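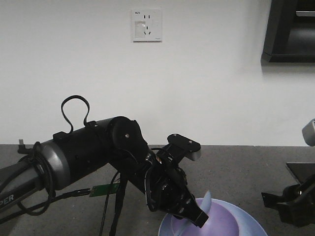

## 4. Your first evening with the Uvora bread starter kit

You've unpacked everything, you've washed the jar, and now comes the fun part! By the end of this section your starter will be mixed and sitting in its spot for the night. Set aside half an hour, most of which is waiting for the jar to cool after its rinse.

The kit holds a glass jar with a loose lid, a sachet of dried Fladwood culture, a spatula, a rubber band and the feeding card. You supply the flour and the water. Whole wheat flour is lovely for the first few days (it gets going fast and smells wonderful, a bit like a barn in August), and you can switch to white bread flour once you reach Section 6.

**Before you start:** check the lot number on the sachet. If it reads 339, your culture was packed in the smaller size, so use the whole sachet in step 3. With any other lot number, use half and keep the rest folded shut in a dry drawer.

### 4.1 Mixing

1. Rinse the jar with hot tap water and let it come back to room temperature.
2. Add four tablespoons of whole wheat flour.
3. Sprinkle the culture over the flour and stir them together dry.
4. Pour in three tablespoons of lukewarm water. It should feel like nothing much on your wrist, neither warm nor cool.
5. Stir hard with the spatula until no dry pockets are left. Get right down into the corners, where flour loves to hide.
6. Scrape the sides clean and smooth the top.
7. Slip the rubber band around the jar, level with the top of the mixture.
8. Rest the lid on the jar. Don't screw it down.

The mixture should be as thick as peanut butter. If it stands up in peaks, add a teaspoon of water and stir again. If it runs off the spatula, add a teaspoon of flour. Small differences are fine, and flours really do vary, so trust the spoon over the card.

> **Caution:** Never seal the lid while the starter is active. Gas builds up quickly and can crack the jar.

### 4.2 Finding a good spot

Your starter likes steady, gentle warmth. A shelf away from the window suits it well, and so does the inside of a cold oven with the light on. If you go for the oven, put a note on the door! Plenty of healthy starters have been baked by somebody preheating for pizza.

Keep the jar off radiators and away from the stove. Stand it on a saucer for the first week, too. A lively batch can climb over the rim while you sleep, and dried starter is as stubborn as cement.

### 4.3 The first feeding

Leave the jar alone for 10 hours. Overnight is perfect.

1. Stir the mixture and spoon half of it into the compost or the trash.
2. Add three tablespoons of flour and two tablespoons of water.
3. Stir, scrape down, and move the rubber band to the new level.
4. Repeat morning and evening.

Don't be surprised if you get a rush of bubbles on day two and then a very quiet jar on days three and four. Keep feeding! The early bubbles come from other things living in the flour, and the yeast you want needs a little longer to settle in. Most jars are rising well by day 6.

**Note:** A layer of gray liquid on top means the starter is hungry. Pour it off or stir it in, then feed as usual. Pink or orange streaks, or any fuzz, mean you should throw the batch out, scald the jar and start again with fresh culture.

### 4.4 Living at altitude

Our Skurimham test kitchen sits at 1,532 meters, and starters up there rise faster and sink sooner. If you live high up too, use slightly cooler water and look at the jar a couple of hours earlier than the card suggests.

Readers with the rye version of the kit (the Zakharchenko sachet, with the brown label) should add one extra tablespoon of water in step 4 of the mixing. Rye drinks up far more than wheat does, and the mixture will stay sticky whatever you do. The rest of this section applies as written.

Once the starter doubles between feedings two days in a row, go on to Section 5 and bake something.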